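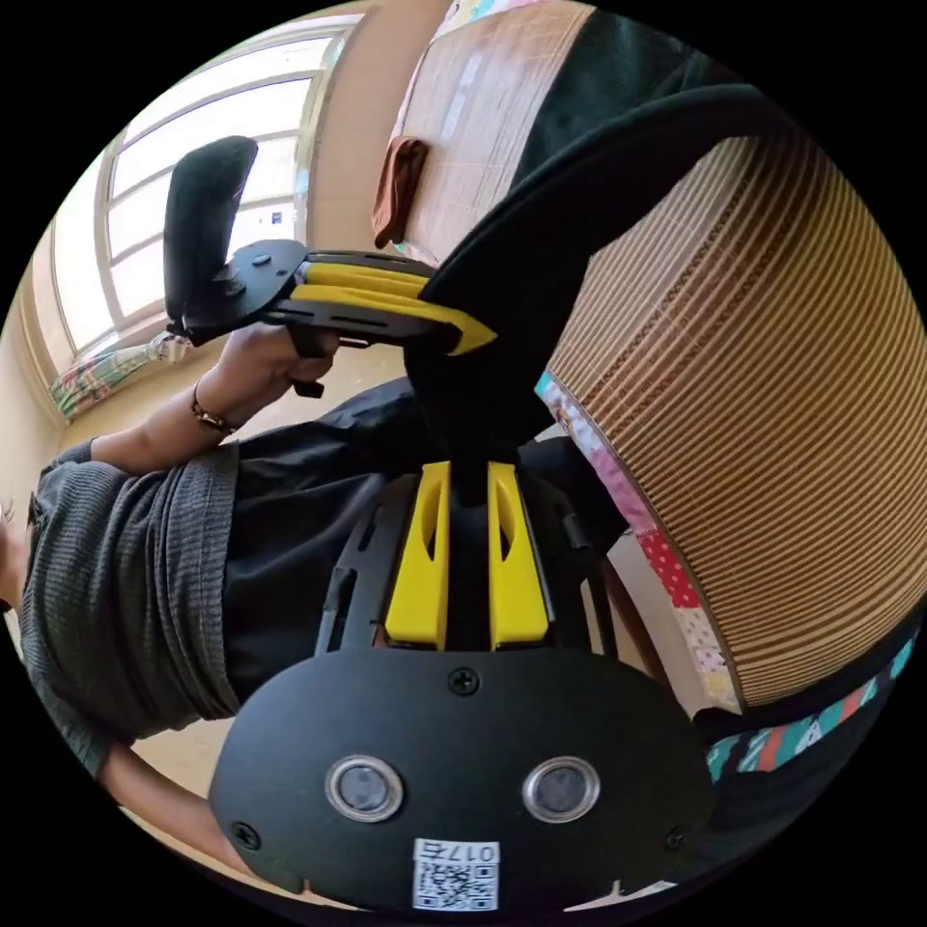
Plestis Housekeeping Handling Set

README for version 2, last changed August 9, 2024

Summary

A set of recorded handling tasks made with hand-held grippers, covering the soft goods work done in the linen and furnishing rooms at Clarkska, a firm that hires out textiles and floor coverings to guest houses. The tasks are rolling and unrolling mats, folding cloths, hanging curtains and stacking finished pieces. The recordings are used to train the arm on the Baldursdóttir bench, where part of the folding and rolling is being moved.

The set has 674 recordings. Each one is a single task from first touch to release. A recording that was stopped early is kept only if the piece had already been put down.

What is in the folder

recordings/ One folder per task, named by task and running number.
tasks.csv The task list, with the piece type, the start position and the end position.
notes/ Free text written by the person who did the task. Many are blank.
splits/ Training and test lists. Pieces in the test list do not appear in training.
rota/ Working time per task before and after the bench was put in, with names removed.

How the recordings were made

The people doing the recording are the same people who do the job. They worked with a gripper in each hand, on ordinary stock, in their own rooms. Each gripper has its own camera, and left and right are stored as separate streams with a shared clock. Labels on the tools give the number and the side. Please keep the number in any derived files, as finger wear differs from tool to tool.

Recording was done during paid hours and was counted as work on the rota. Nobody was set a daily target. A person could ask for a recording to be removed up to the end of August, and those removals have already been made in this version.

Sound was not recorded. Hands, sleeves and jewellery do show in many of the videos and have not been blurred. Do not try to work out who a person is from them.

What changes for the staff

The bench takes on plain folding and the rolling of mats in standard sizes. It does not take on patchwork edges, anything with a loose trim, or pieces that need mending. Those stay with the linen room.

In practice the linen room has lost most of its long folding shifts and gained more checking. Someone has to lay pieces out for the arm, clear misfeeds and look over what comes off the bench. Staff told us that the wrists get a rest but that the work is more broken up, and that it is harder to talk while minding the bench. Two of the notes ask for a stool at the bench end. One has been ordered.

No posts were cut during the trial. Pay grades for bench minding have not been settled, and the rota files should not be read as showing what a bench minder will earn. Clarkska has agreed to put any change in hours to the staff in writing before it starts.

The rota files cover 40 shifts. That is enough to see where time moved from and to, but too little to say anything about strain or sick leave.

Known problems

Large rolled mats often block the view of the fingers. In these recordings the release point was marked by hand and may be late by about 2 frames.

Strong light from windows washes out pale cloth in part of the curtain tasks.

The Lison export tool drops the notes column if a note contains a line break. Use the raw csv.

Thick woven mats are over-represented. Thin cotton is rare, and an arm trained on this set alone grips it too hard.

Task names changed between versions 1 and 2. "Roll, floor" and "roll, table" are now one task with a surface field.

Use

You may use the set for research and for training handling systems. You may not use it to measure, rank or compare the speed of individual workers, at Clarkska or elsewhere. This applies to the rota files as well as the videos.

Planned

Version 3 will add thin cotton and fitted covers, with a target of 1,000 recordings in total. The linen room will choose which pieces go in.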